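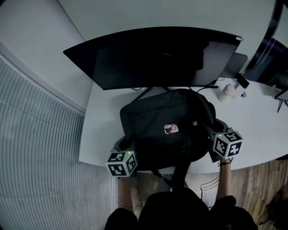
Search questions
Ask a question

Is a desk caddy or bag hook worth paying for, or do I just put my backpack somewhere else?

Asked Sunday, November 21, 2021 by stolus_lane
4 comments · Share

I share a room with a curved white desk, a big monitor and a laptop, and every day my backpack ends up flat on the desk in front of the monitor. One strap hangs over the edge, I shove the whole thing aside to type, and by lunch it has crept back. The cables run along the desktop too, so anything I push to the right takes a cable with it.

The internet's answer is to buy something. I've looked at the Narno under-desk hook ($32) and the Julora side caddy ($49). Both have glowing reviews that read like they were written by the same cousin. The hook clamps on, and my desk has a rounded front edge, so I doubt it will hold a loaded bag. The caddy wants floor space I'd rather keep for my feet.

Has anyone used one of these for longer than a week? And does it fix the habit, or do I just end up with a hook and a bag on the desk?

3 answers

Answer 1 – 55 votes

I had the Narno hook from March until I took it off. The clamp has two flat pads. On a straight edge they grip fine. On a curve only the corners of the pads touch, and with a laptop and charger in the bag mine slid around until it was hanging crooked. The listing says "fits most desks" and I'd love to know which ones they tried.

What I'd do before spending anything:

1. Empty the bag and weigh what's left after you take out the stuff you never use. I was hauling a second charger for a laptop I no longer owned.

2. Move the cables first. Run them behind the monitor and tie them to the back edge. Half of what feels like a bag problem is a cable problem, and ties cost next to nothing.

3. Pick one spot for the bag that isn't the desk and isn't the chair. People always say "hang it on the chair." A full pack on a light chair is a good way to find out how light the chair is, and if the back is one of the kind that slots into the base you don't want a strap getting worked down in there either. Pieces like this should be checked before you trust them with any weight:

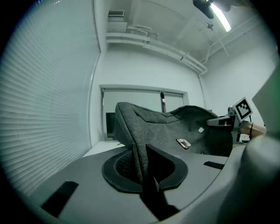 4. Try a plain wall hook near the door. If the bag still lands on the desk after two weeks, a fancier hook won't change that.

I never bought the caddy, so no opinion, except that $49 is a lot for a box with an opening in it.

Share · Report

Answer 2 – 4 votes

get the caddy. had mine a while and its fine. bag goes in bag comes out. wheels squeak

Share · Report

Answer 3 – 32 votes

I don't agree with the first answer about the wall hook, at least in a shared room. We tried that in the Abdella building and within days there were coats over the bags and more bags over the coats. You had to dig for your own stuff, so everybody went back to using the desks.

What worked for me was a low stool next to the desk, on the side away from the cables. The bag sits upright, the straps stay off the floor, and I can reach the front pocket without standing up. It was a secondhand stool and it's ugly. Nobody has written a five-star review of it.

One thing on the clamp hooks: measure how thick your desktop is at the very edge, not farther back. Some rounded edges taper, and the maker's number assumes they don't. If the product page doesn't give a maximum weight, I'd take that as your answer.

Also, if the bag is already flat on the desk, the monitor is probably sitting too far back to begin with – pull it forward a little and there's no room for a bag to lie down.

Share · Report

Comments (4) · Was this helpful?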